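Ovberg Adds Cold-Water Program and Revised Care Labels to Preka Home Textile Line

HOLTHORPE, May – Ovberg, a supplier of bed linen and laundry products, today announced a revised care system for its Preka line. The update covers a cold-water wash program, a new detergent concentrate and reprinted care labels for sheets, pillowcases and cotton basics. It takes effect with stock shipped from the Holthorpe warehouse this month.

The system was developed with Rathore, the textile testing laboratory that has handled wash trials for the Preka line from the start. Rathore ran 100 wash cycles on dyed cotton samples at two temperature settings and recorded color loss, shrinkage and seam strength. Samples washed in cold water with the new concentrate held their color within the limits Ovberg sets for unwashed stock.

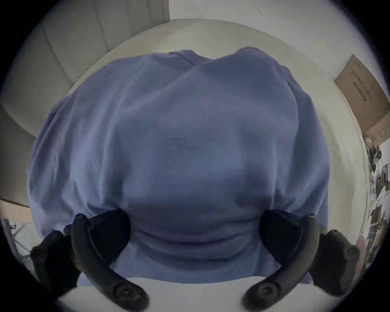 Blue cotton, creased and bunched.

Mid-tone dyes are the most demanding case. Blues and greens tend to fade unevenly along folds and hems, where the fabric rubs against itself in the drum. The new labels advise turning colored items inside out, closing all buttons and zippers, and filling the drum no more than two-thirds full. The earlier labels gave a temperature only.

The concentrate contains no optical brighteners. These additives make white fabric look whiter but can shift the shade of pastel and gray cloth over time. Households that wash mostly white linen may continue to use the standard Preka powder, which remains on sale with no change to its formula.

Fitted sheets receive a separate set of instructions. The elastic used in the hem loses stretch when dried at high heat, and Ovberg now recommends a low setting or line drying for all sizes. Sheets should be removed from the dryer while slightly damp and pulled straight at the corners before they are folded or put back on the bed.
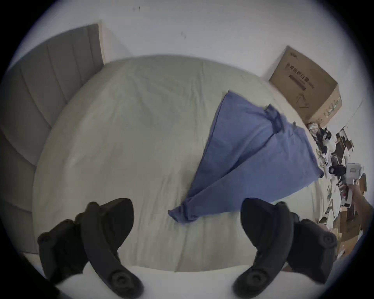 Ovberg Product Office
Technical Editor, Preka Line

Pillowcases can be washed with sheets of a similar color. They should not be washed with towels, as lint from terry cloth collects in the inner seams and is hard to remove. Where a pillowcase has been treated for a stain, it should be checked before drying – heat can set any residue left in the fiber.

The revised labels use nine symbols in place of the previous mixed text and symbol layout. Each symbol is printed on woven tape and sewn into the side seam. A printed key is packed with every set and can also be requested from Ovberg customer service. 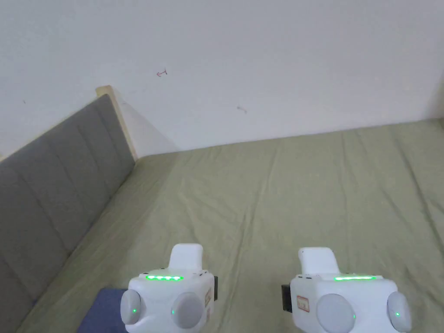
Retailers holding stock with the earlier labels may continue to sell it. The fabric itself has not changed, and the new instructions can be applied to any Preka item already in use. Ovberg will supply printed keys to stores on request at no charge.

The concentrate is sold in a refillable bottle and a larger refill pouch. Dosing lines on the cap are marked for soft, medium and hard water. Trade orders for both sizes are open through the Holthorpe sales desk.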